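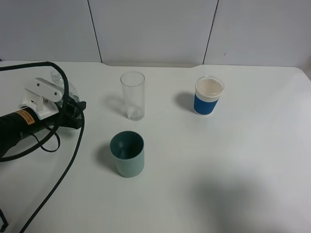
Section 5. Setting the table for drinks service

5.1 Scope

Section 5 applies to the white service tables supplied under the Undby range and used in staff rooms, meeting rooms and waiting areas. It covers the preparation of the table top, the placing of glasses and paper cups, filling, and clearing away. Assembly of the table is covered in Section 3, and fixing to the wall in Section 4. This edition replaces the one issued in November and takes effect on 20 March 2019.

5.2 Before you start

The following items should be to hand:

Clear drinking glasses, straight-sided, from the Brillard range or of a similar shape
Paper cups, with a sleeve if hot drinks are to be served
Bottled or jug water
A soft cloth and a dry tea towel
A mild washing-up liquid, well diluted
A waste bin with a separate compartment for paper cups

Check that the table stands level. If a glass of water placed on the top shows a slope, adjust the feet as described in Section 3 before going further.

5.3 Preparing the table top

1. Remove any crockery left over from earlier use.

2. Wipe the top with the damp cloth, working from the back towards the front. Pay attention to the line where the table meets the wall, where crumbs and spilt sugar tend to collect.

3. Dry the top with the tea towel. The matte finish may hold a thin film of water that is difficult to see from above; run a hand lightly across the surface to check.

4. Wipe down the wall panels behind the table if they have been splashed. Do not push the cloth into the seams between panels.

CAUTION: Do not use scouring powder, wire wool or undiluted bleach on the table top. Marks caused by these products are permanent and are not covered by the Leka surface guarantee.

5.4 Placing glasses and cups

1. Inspect each glass against the light. Any glass with a chip or crack, however small, must be withdrawn from use. Wrap it in paper before placing it in the bin.

2. Stand the glasses upright on the back half of the table, clear of the edges. Hold each glass near the base and lower it gently.

3. Place paper cups to the right of the glasses, leaving a hand's width between the two. Guests can then take a cup without reaching over glassware.

4. Where cups are supplied with a loose sleeve, push the sleeve up until it grips the cup. A sleeve that slides freely should be replaced.

5. Leave the front half of the table free for pouring.

Note: Paper cups are very light when empty and may be blown over by a fan or an open window. In draughty rooms, keep the cups stacked and set them out singly as they are needed.

Note: Rounded corners give less room than they appear to. Keep both glasses and cups well inside the curve.

5.5 Filling

1. Bring the cup or glass forward to the pouring area. Do not pour at the back of the table.

2. Fill glasses to no more than three-quarters of their height. For paper cups, leave a finger's width below the rim.

3. Use glasses for cold drinks only — the straight-sided glasses are not suitable for tea, coffee or boiling water.

4. Replace the cap on any bottle as soon as pouring is finished.

WARNING: Hot drinks can scald. Never fill a paper cup while another person is holding it. Cups for hot drinks must have a sleeve fitted before filling.

If a drink is spilt, stop service at once and dry the table, then the floor. Where liquid has reached any electrical item or lead, do not touch it. Switch off at the wall socket, if this can be reached safely, and inform the person responsible for the room.

5.6 Clearing away

1. Empty any remaining liquid into a sink. Do not pour it into the waste bin.

2. Carry glasses to the kitchen upright and on a tray. They must not be placed one inside another; the thicker base can jam and the glass below may split.

3. Separate sleeves from used cups and put both in the paper compartment, unless local collection rules state otherwise.

4. Repeat the steps in 5.3.

5.7 Replacement stock

Paper cups are supplied in cartons of 200 and in bulk packs of 2000. Sleeves are packed separately. Orders should be sent to the Dusport supply office on the usual form, giving the room number and the name of the range. Opened cartons should be kept closed, off the floor and away from cleaning products.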